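# How Switches and Doors Work in Mendurico 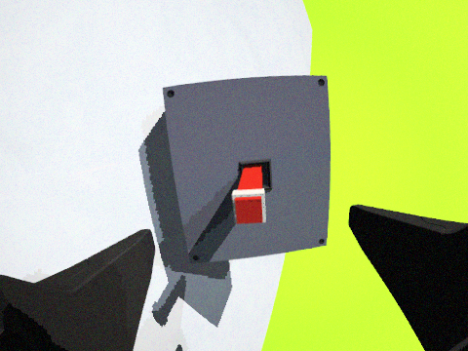 *A red switch lever on a grey panel.*

Have you ever pulled a lever in a game and heard a door rumble open somewhere far away? It's one of the best feelings in Mendurico, and once you know how levers work you can build puzzles of your own!

Every lever sends out a **signal**. Think of a signal as a tiny message that says "on" or "off". The message runs along a wire until it reaches something that can listen, like a door, a lamp or a lift.

## How far can a signal go?

A signal can travel 50 blocks, and then it fades away. If your door is further off than that, put a booster in the wire. You can buy boosters from the shop in Felside (it's the one with the round window) for 9 coins each.

## Two levers, one door

Now it gets really clever. Join two levers to an AND box and the door only opens when *both* are on. Swap it for an OR box and either lever will do the job. Real computers are full of tiny parts that do just the same thing, millions and millions of them!

The great gate at Skala uses six levers and a whole pile of AND boxes. Get a single lever wrong and it stays shut. You can walk round the back and see all the wires, so do have a look.

## Try it yourself

1. Open a new map and pick the workshop.
2. Put down one lever and one lamp.
3. Join them with wire and pull the lever.
4. Add a second lever and an AND box. What happens to the lamp now?

Stuck? Level 19 has a practice room with plenty of spare wire, and nothing in there can chase you.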